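Paper Cups and Wire Cup Racks: Frequently Asked Questions
Gindex Break Room Supplies
Last updated May 19, 2020

What does this page cover?
Storage and handling of single-use paper cups on open wire racks. Dispensing tubes that mount to a wall are covered on the Altivden page.

Which way up should cups be stored?
Upside down, with the rim toward the table and the base facing up. Dust settles on the outside of the base and stays out of the drinking surface. It also leaves the narrow end where people reach for it, so the rim is handled less.
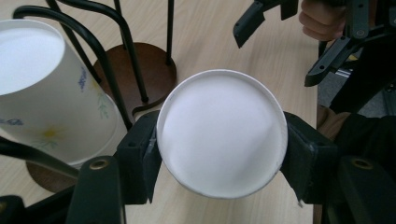 Cups that have tipped over should be set upright or re-racked before the next refill. A cup left on its side collects dust on the inner wall and rolls when the table is bumped.

Can plain and printed cups share a rack?
Yes, if they are the same size and come from the same maker. Floral prints vary from cup to cup within one sleeve, so a mixed rack is normal. Do not nest cups with different wall angles. They wedge together and come off the rack in pairs.

How many cups should be on the rack at one time?
Enough for one day. Keep the rest in the sleeve with the open end folded under. Our cups are sold in cartons of 500 and 2000. The smaller carton suits an office of 8 people.

Where should the rack stand?
On a flat, level table, set back from the front edge. A wire rack on a round base is light when empty and slides if pulled from the side. Leave clear space in front of it for a cup to be set down. Keep it off cable openings in the tabletop, where the base may rock.

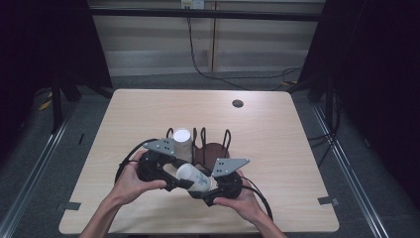

Tables with rounded corners need a little more distance, as the usable depth is shorter at the ends.

How do I take one cup without pulling two?
Hold the cup by the sides near the base and turn it slightly before lifting. If the next cup follows, hold that one still and turn again. Do not squeeze the rim. A flattened rim leaks under a lid.

How tight is too tight?
If the wall stays dented after you let go, the grip was too tight. Single-wall cups give more than double-wall ones. Cups with a creased wall can be used for dry items such as clips or sugar packets. Do not fill them with hot drinks.

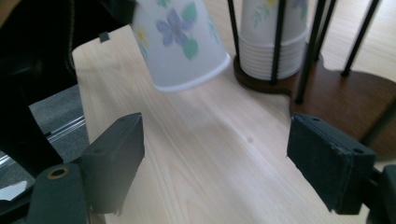
Small scuffs on the printed side have no effect on use.

How is the rack cleaned?
Remove all cups. Wipe the wire with a damp cloth, then dry it, including the point where the wire meets the base. Do not soak the base. Once a week is enough in most offices.

Do you sell replacement racks?
The Khoury rack, item 117, is in stock. The Grondonden rack is on back order until July. Both ship assembled.

Can used cups go in paper recycling?
Most have a thin plastic lining, and many local programs do not accept them. Check with your hauler.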